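From: Gizella Somogyi
To: kitchen-table list
Subject: Re: Fruit and tomatoes in one bowl?

Ákos Kelemen wrote:
> My aunt keeps everything in one big bowl, tomatoes and mandarins
> and all, and swears it's fine. Mine go soft on me in no time.
> Does anybody really sort theirs? And what about the kiwis?

Ákos, I sort mine! Well, I sort them when I remember, and then somebody comes home with another bag and it all ends up on the tablecloth again (the cherry one, for those of you who remember the discussion about stains in May).

What I do is tip everything out and have a good look before deciding who goes where. Tomatoes get checked one at a time, stem side up if I can manage it, and anything with a soft spot goes straight into sauce. Mandarins can sit together, they don't mind. Kiwis I leave out on the table if they're hard as rocks, and if I'm in a hurry they get an apple for company. Potatoes never, ever go in with the fruit. I lost a whole bag that way when we lived in Niltham and I'm still mad about it.

Tomatoes and kiwi and mandarins all over the cherries: 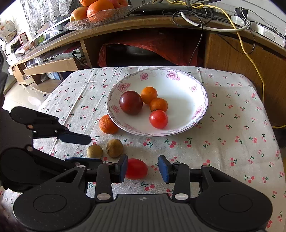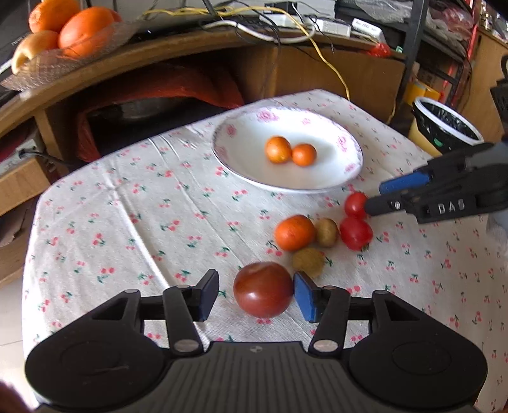

Dénes Hegedűs wrote back to me off list that he gave up on bowls years ago and uses a flat tray with a dish towel under the tomatoes, so they don't bruise each other, and that he only puts out what will get eaten in a couple of days. He also thinks mandarins go moldy from the bottom of the pile up, so he turns his over every morning with his coffee.

I like the tray idea, but I'd miss my flowered china, and where would I put a tray anyway? The cabinet top is taken. I may try the towel in the bottom of the big bowl and see how that goes.

Does anyone still have Nesma's green tomato relish recipe? I had it on a card, the one with roughly 18 tomatoes and far too much mustard seed, and I can't find it anywhere.

Gizella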